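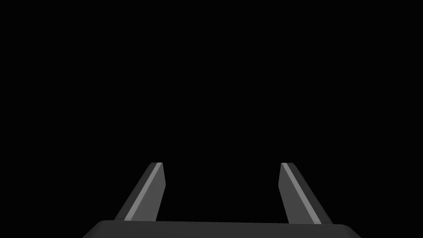

Malou Frandsen objected, in written comments on an earlier draft, that a question about carrying out a result measures something other than support for it, and that adding the two together produces a majority that may never have existed on the ballot. Her wording was blunt: "You have counted the people who accept losing as if they had won." The objection applies to most published polling on the Prilholm merger vote, including the Clovus series used in this paper, and the present section sets out how we deal with it.

4.2 Support and acceptance as separate quantities

The Prilholm referendum asked voters whether the town should leave the joint district with Draketden. Leave won. In the months that followed, Clovus asked respondents whether the council should "go ahead with leaving the joint district." Agreement with this item was higher in every wave than the Leave share of the vote, and both local newspapers reported the gap as a shift of opinion toward Leave. We treat that reading as one hypothesis among several.

Three groups can agree with the item. The first voted Leave and still prefers it. The second voted Remain but holds that the council is bound by the result. The third did not vote and agrees for reasons the item does not record, which may include wanting the matter closed. A change in the total can come from movement in any of these groups. The published tables do not separate them, as past vote was collected but not crossed with the go-ahead item.

Following Tichý, we call the second group reluctant acceptors. Our use of the term is narrower than Tichý's. We require a recorded Remain vote, a stated present preference for Remain, and agreement with the go-ahead item. Respondents who voted Remain and now say they prefer Leave are coded as switchers. Those who refused the present-preference item are kept in the sample and reported on a separate line — dropping them would raise the acceptance rate among Remain voters, as refusal was concentrated among people who also disagreed with going ahead.

Figure 2. Rendered gripper on a black background.

4.3 Sample and question order

The main wave has 2,092 completed interviews with adults registered in Prilholm. Of these, 1,062 were assigned at random to the form on which present preference came before the go-ahead item. The remainder received the items in the reverse order. All other content was the same on both forms, and interviewers could not see the assignment until the interview opened.

Order matters for a simple reason. A respondent who has just said that she prefers Remain has put on record a position that agreement with going ahead may seem to contradict. We expected this to lower agreement among Remain voters on the preference-first form and to leave Leave voters unaffected. The first expectation held. The second held only in part: older Leave voters showed a small difference in the same direction, which we cannot explain with the variables available and do not model further.

Past vote was asked last on both forms. Recall error is a known problem with this item, and it tends to favor the winning side. Where a vote record from an earlier wave existed, we used it in place of the recalled vote. For respondents with no earlier record, the recalled vote stands. We reran the main models with these respondents removed, and the sign of every coefficient was unchanged, although the estimate for non-voters became too imprecise to be useful.

4.4 Weighting

Clovus supplies weights based on age, sex, and ward. These do not adjust for past vote, and the unweighted sample contains too many people who voted. We raked the supplied weights to the official turnout and result, and trimmed the largest values at 30 times the smallest. Trimming affects mainly young non-voters in the two harbor wards. The wards border Draketden, and residents there use its schools and bus lines, so their underrepresentation is a substantive concern — more interviews would be the proper remedy, and the budget did not allow them.

The fieldwork contract was amended on 05/12/2019 to add an open-ended follow-up to the go-ahead item. Answers to the follow-up were coded by two readers working separately. Disagreements between them were most common where a respondent mentioned both the result and the cost of further delay, and these answers are assigned to both codes in the analysis below.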